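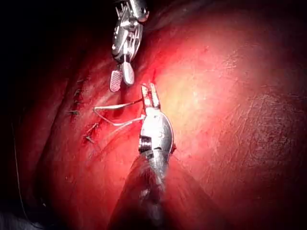
Issue 73

Home Destinations Forum Visas Log in

Search the forum Go

Overnight train to Havmont or fly?

Malathi Hegde
5 May 2018

My sister and I are going to Havmont in November and can't decide how to get there from the capital. The train leaves in the evening and takes the whole night. The flight is short but only runs on certain days. We have one suitcase each and don't mind basic beds. Can foreigners buy train tickets at the station, or does it have to be through an agency? Paredus Tours quoted us 1,909 for two berths, one way, which seems a lot.

Sumathi Naidu
You can buy them at the station, but take your passports and go to the window on the left as you come in — the other windows only do local trains. I paid about 80 each for a berth in a 6-bed compartment, so check which currency your quote is in. If it's the local one it isn't far off what I paid. Sheets are provided. Food isn't, apart from tea, so buy bread and fruit beforehand. The border police come through before dawn and want to see the registration slip from your hotel. Don't pack it in your suitcase.

nambiar_south
fly. train was freezing when i went

Floloveck
Train, if you've got the time. You get the valley at first light and the station is in the middle of town, whereas the airport is a long taxi ride out. Ask for a lower berth. I can't help with agencies — never used one.

Recent threads
Registration slips: how many do you need?
Changing money at the weekend
Nambiar Guesthouse, has it reopened?
Taking photos at stations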